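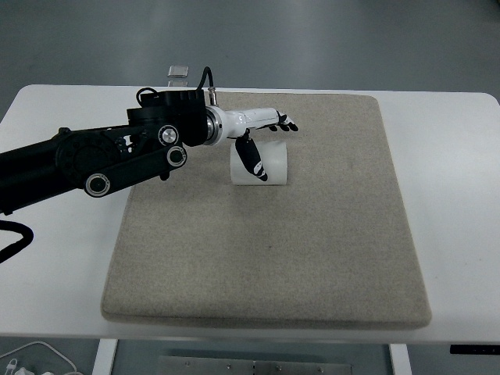 Catriona Menzies asked in May whether the grasp planner in Trostolance could be run without the perception service, as her group at Undau had its own source of object poses. It can. Set the pose input to "external" in the planner settings and supply one pose per planning request.

Trostolance: planning and control software for arm and hand

Contents
The release holds the planner, the joint controller, the replay tool and 4,000 logged grasp attempts on single objects placed on a felt pad. Of these, 775 are marked as failed and are kept in the set.

Control
The controller runs at 200 Hz. Requests that would exceed a joint limit are refused and written to the log.

Known limits
Pose estimates for translucent objects are less steady than those for opaque ones. Users should check the confidence field before passing a pose to the planner. Logs made before version 7 lack thumb joint readings.

Upkeep
Maintained at Stuseck by Fergus Kinnear and Funmilayo Usman. Requests for changes should include the log file and the settings used.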